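Lab notes: what's new at the two-arm bench

Quick one this month, everybody is traveling and the draft is due in July so sorry for the short sentences.

Main news. Baiba Kļaviņa's retry method works better than we hoped. Short version for people outside the group: the old policy picked a grasp, committed, and if the part slipped it just kept going with nothing in the fingers. Painful to watch. The new one checks in partway through the reach, compares where the part should be with where the camera says it is, and backs off if the two don't agree. Then tries again from a new angle. No extra sensors, no new hardware.

Numbers, since people keep asking in the hallway. 105 trials on small-part placement, both arms running. Old policy lost the part in 30 of them. With the mid-reach check it was 6. Same bench, same parts, same starting poses. Ertuğrul Sarıgül is rerunning the whole set with a different random seed before we put it in writing anywhere, so please dont quote it yet.

What it costs — time. Each check adds 2 seconds and you feel it on the easy parts, where the old policy was fine anyway. Florence Lavoie wants to skip the check when confidence is high. Baiba thinks the confidence score is junk. Argument ongoing, come to the Wosar room if you want to join in.

Clutter

We stopped clearing the table for test runs. Earlier results were all on bare wood and reviewers (rightly) complained. Now bricks, toys and tools stay out while the arms work, and the policy has to find its part in the middle of it. Scores drop a little on anything small and green, no idea why yet. Rosaire Desjardins suspects the lighting.

The right arm has a small white block at its gripper tip, just over the lime-green ring part, and the left has its fingers open:

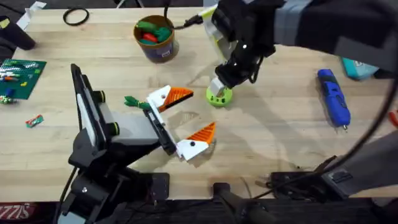

Code and data

Cleaned-up training code is on the group drive in the Shakya folder. Read the notes before you run anything, the default settings are for the old gripers and will give you nonsense. Trial logs go up once Ertuğrul finishes. Questions about the logs to him, everything else to Nathalie Bergeron.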